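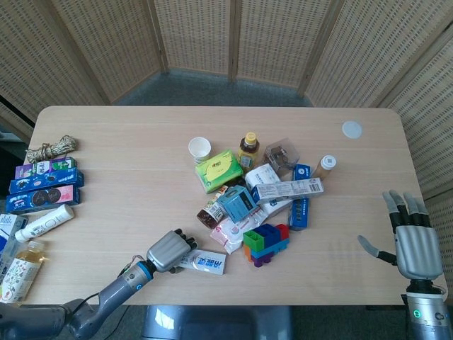
Pregunta: Criterio para clasificar y guardar artículos mezclados en una sala de uso común

Categoría: Orden y almacenamiento - Espacios compartidos
Estado: abierta. Respuestas: 3

Estimados miembros de la comunidad:

Me dirijo a ustedes para solicitar orientación sobre el orden de la mesa auxiliar de nuestra sala de uso común, situada en la planta baja del edificio Petkov. Se trata de una mesa rectangular de madera clara, con las esquinas redondeadas, colocada delante de un biombo tejido de color beige. La sala no dispone de armario propio y, en consecuencia, todo lo que llega termina sobre la mesa.

En el momento de redactar esta consulta hay en ella cajas de galletas apiladas, una caja de pañuelos, un vaso de papel, una cuerda enrollada, una botella de plástico con una bebida de color amarillo pálido, varios frascos pequeños y algunos envases blancos. El reglamento interno establece que las superficies deben quedar despejadas al cierre, a las 20:00, pero no indica dónde ha de guardarse cada cosa.

Disponemos de una partida de 150 euros para material de almacenamiento. He consultado el catálogo de Zuvine, que ofrece un módulo bajo con dos baldas y puertas, y el de Gelow, cuya propuesta consiste en cajas apilables con tapa. Agradecería que se me indicara:

1. Si conviene clasificar los artículos por tipo o por frecuencia de uso.
2. Si los frascos pequeños pueden guardarse junto a los alimentos.
3. Cuál de las dos soluciones resulta más adecuada para una sala con moqueta.

Quedo a la espera de sus indicaciones y les agradezco de antemano su atención.

Respuesta 1 - Marcada como útil por la persona que consulta

En atención a su consulta, se recomienda proceder por tipo en una primera clasificación y aplicar después el criterio de frecuencia dentro de cada grupo. Con los artículos que usted enumera resultarían los siguientes:

Alimentos y bebidas. Las cajas de galletas y la botella. Las cajas pueden mantenerse apiladas, con la más ancha en la base y la fecha de consumo preferente orientada hacia el exterior. Los paquetes abiertos deben pasar a un recipiente hermético. La botella se guardará siempre en posición vertical y con el tapón bien cerrado; tumbada puede rodar hasta el borde de la mesa.

Papel y desechables. Los pañuelos y los vasos. Es el único grupo que puede permanecer a la vista fuera del horario de uso, si el reglamento lo permite. Bastaría una bandeja de poca altura en una esquina de la mesa.

Frascos. En respuesta a su segunda pregunta: no deben compartir balda con los alimentos, con independencia de su contenido. Antes de guardarlos es necesario leer la etiqueta de cada uno. Los medicamentos, si los hubiera, no corresponden a una sala común y deben devolverse a su titular o entregarse en un punto de recogida de farmacia. Los productos de limpieza requieren un espacio cerrado. Todo frasco sin etiqueta legible debería retirarse, y en ningún caso vaciarse en el fregadero.

Material vario. La cuerda y cuanto no encaje en los apartados anteriores. La cuerda se conserva mejor en un rollo amplio, sujeto con una lazada en el centro, y colgada de un gancho si existe esa posibilidad.

En cuanto al mobiliario, me inclino por el módulo con puertas. Sobre moqueta conviene que tenga patas o zócalo, a fin de que pueda aspirarse alrededor. Mida antes el hueco disponible: un biombo que describe una curva ocupa más fondo del que parece, y las puertas deben poder abrirse por completo.

Respuesta 2

cajas con tapa y ya está. En nuestra asociación compramos las de Gelow y llevan dos años sin problemas. Póngales etiqueta por delante y no encima, que si se apilan no se lee. El módulo de Zuvine no lo conozco.

Respuesta 3

Suscribo en lo esencial la primera respuesta, si bien deseo formular dos observaciones.

La primera se refiere al presupuesto. El módulo con puertas suele exigir gastos de transporte y montaje que no figuran en el precio de catálogo. Sería prudente solicitar un presupuesto cerrado antes de comprometer la partida. Si se excediera, una combinación de cajas con tapa para los alimentos y una caja con cierre para los frascos cumpliría la misma función.

La segunda atañe al procedimiento. En la residencia Millow se comprobó que el mobiliario, por sí solo, no evitaba la acumulación. Se adoptó entonces la siguiente norma, que transcribo por si resultara de utilidad:

"Los artículos depositados en la mesa común se guardarán en su lugar asignado antes del cierre. Los que carezcan de nombre pasarán a la caja de objetos pendientes, que se revisará el primer día laborable de cada mes."

La caja de objetos pendientes no debe admitir alimentos abiertos. En nuestro caso se puso en marcha en marzo y la primera revisión llevó más tiempo del previsto - había sobre todo cargadores y paraguas -, pero las posteriores han sido breves.

Comentario de la persona que consulta

Agradezco las tres respuestas. Se ha solicitado presupuesto del módulo y, entretanto, los frascos se separarán de las galletas. ¿Podría precisarse si la caja de objetos pendientes de Millow se guarda bajo llave?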